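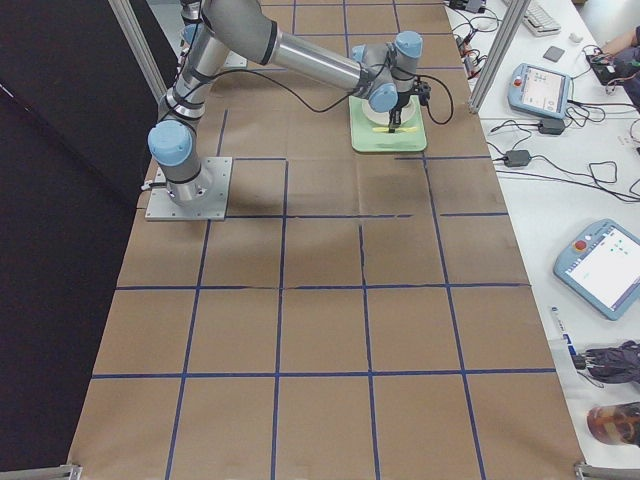
Isbridge Players Newsletter
2021-03-08

Reading the Spring Play Together

Dear friends of the Players, I hope this finds you all well and not too tired of your own four walls. I had meant to keep this item short, and Geert Koster has reminded me twice that I meant to keep it short, but there is a fair bit to tell you about the reading, and I have never been much good at leaving things out.

The play is "The Lamp Room at Gorkomow," by our own Mirjam Mertens, and many of you will remember the first act from the evening we had at the Meijer Hall a couple of winters back (the one with the dreadful heating, when we all kept our coats on and the applause sounded like somebody beating a rug). Mirjam has now finished the other two acts, and has rewritten a good deal of the first, so please don't go by your old scripts! The schoolteacher is gone altogether. The ferryman, who had four lines, now has the best part in the piece, and I suspect there will be some polite elbowing over who gets to read him.

For those who are new to us, the story takes place over one night in a mining town where the lamps have to be handed out and handed back, every shift, by the same two sisters. One lamp doesn't come back. That is really the whole of the plot, and if it sounds thin on paper I can only say that I read it at the kitchen table in one sitting and let my supper go cold. The sisters talk the way sisters talk, across each other and about three things at once, and Mirjam has an ear for that which I envy very much. The older one, Agnes, hardly ever finishes a sentence. You will want to finish them for her when you read, and I beg you not to.

It is a play that asks for patience from the actors. There are long silences in the second act, marked in the script with a single dash on a line of its own, and we found at our first try that everyone rushed them. A silence feels twice as long to the person standing in it as it does to the people watching. Geert, who is directing, has asked the readers to breathe in and out slowly before going on, and the difference was quite wonderful to hear, even through a laptop speaker. There is a moment when the younger sister reads down the names in the lamp book and skips one, and with a proper breath after it the hair stood up on my arms.

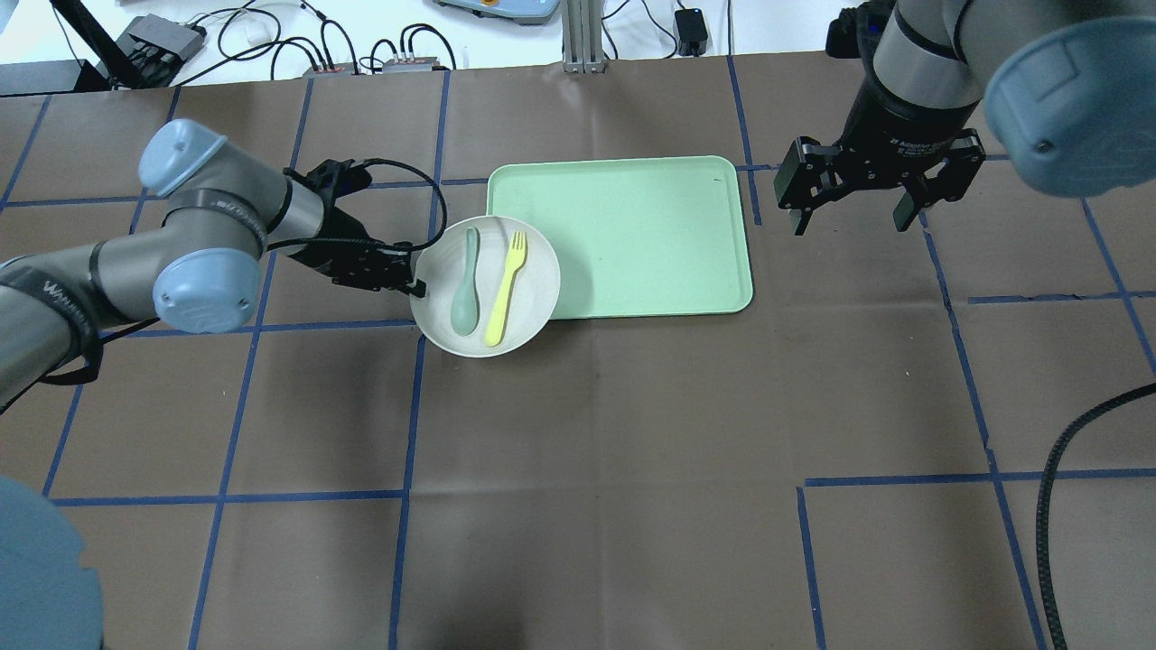

Dates, Parts and Practical Matters

We will hold three readings this spring, all from home, one act each time. Scripts will come to you by e-mail, and if you would like a printed one, let Geert know and he will drop it through your door. The full play is 14 scenes long, so do please look over the act ahead of time. I know some of you enjoy reading cold, and there is a charm to it, but Mirjam's stage directions are rather particular and it helps to have met them before.

There are nine speaking parts and a chorus of miners, who hum more than they talk. If you have told us in the past that you would love to be involved but would rather not have lines to say, I think the chorus was written with you in mind. The humming is to be low and not especially pretty. Geert has made a recording of himself doing it so that you can practice along, and he has asked me to say that he had a cold at the time.

If everything goes as we hope, the staged production will follow in October at the Skostarbridge Playhouse, which has kindly agreed to hold the week for us without a deposit. The Playhouse has 300 seats, a good deal more than we are used to filling, and the stage is deeper than ours by quite a stretch. Mirjam is delighted. She has always pictured the lamp racks standing far upstage in the dark, with the sisters having to walk all that way and back each time somebody knocks, and in our own hall they would have managed it in two steps.

On the matter of money, the costume appeal stands at $1,992, and my warmest thanks go to every one of you who put something in. We have set aside $690 of that for the miners' jackets, as they are the one thing we cannot borrow or cobble together. Boots we can manage. If you have an old pair of heavy work boots in the back of a closet, any size, the more battered the better, please think of us before you think of the trash.

I had a long talk with Mirjam on the phone while I was putting this together, and I asked her where the play came from. She said it began with the sound of a hook.
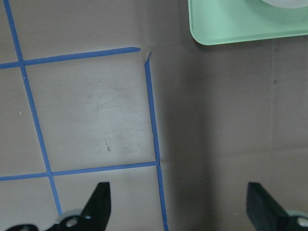

Her grandfather had hung his coat on the same iron hook for most of his life, and it made a little scrape when the coat came off it in the morning, and she wanted to write something where you would hear that sound and know who had gone out and who hadn't. The coat turned into a lamp somewhere along the way. She wrote the last scene first, then got stuck for the better part of a year, and it was only when she let the ferryman come in out of the rain and sit down that the rest began to move. He was supposed to deliver a letter and leave. He stays until morning.

I asked her as well whether we ever learn what became of the missing man, and she laughed at me and said to read the third act. So I have, and I won't tell you. I will say that Geert and I disagree about it completely. He is sure the last knock at the door is the one the sisters have been waiting for, and I am just as sure it is only the wind, and Mirjam has refused to settle it for us. We would be very glad to hear which side you come down on once you have had a chance to read it through, and I expect we'll need a whole evening to argue it out when we are able to be in one room again.

If you would like to read a part, please write to Geert and tell him which of the three evenings you can manage, and whether you have a favorite character. He promises to do his best, though he can't give everybody the ferryman. Listeners are just as welcome as readers, and you needn't turn your camera on if you'd sooner sit back with your knitting and your tea.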